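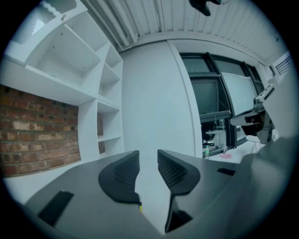
Pimau Opens Furniture Reuse Room in Former Darkelow Workshop

TIERNEY - Pimau, the household furniture reuse group, will open a new showroom in the former Darkelow workshop this March. The room gives people setting up a home a place to look over used desks, shelves and cabinets before arranging delivery.

The workshop covers 3,091 square feet. Its brick walls and corrugated ceiling have been kept. Clisten, the contractor for the project, repaired the loading door and replaced the lighting over a period of 9 weeks.

"People want to pull out a chair and see whether a desk suits them," said Ritu Sengar, who manages the showroom. "They could not do that at our old address, where everything was stacked for storage."

Large pieces will be shown set up and ready to use. Visitors can open doors, try the height of a work surface and take measurements. Staff will have tape measures and floor plan paper at the front counter.

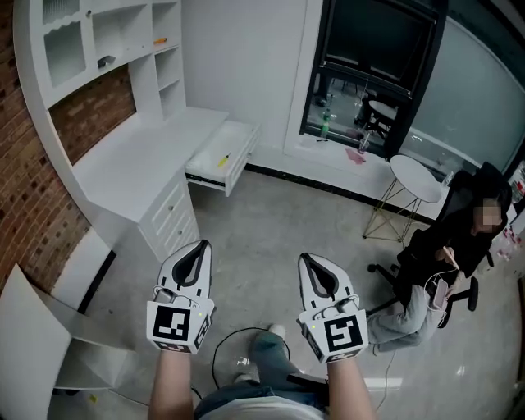
Home office furniture makes up the first group of pieces on offer, and desks with storage above them have drawn the most early requests. One is a large white desk with a hutch, standing against the brick wall on the concrete floor. The hutch has a glass-fronted panel with a wavy upper edge and a column of three open cubbyholes. Pieces of this size are delivered by a crew of two, and buyers are asked to measure their doorways and stairs first.

The showroom will be open six days a week and closed on Thursday. Delivery within Tierney is included in the price of any desk or cabinet. Items can be held for two days without a deposit.

Donation requests and press questions should be sent to Ritu Sengar at the Pimau office in Tierney.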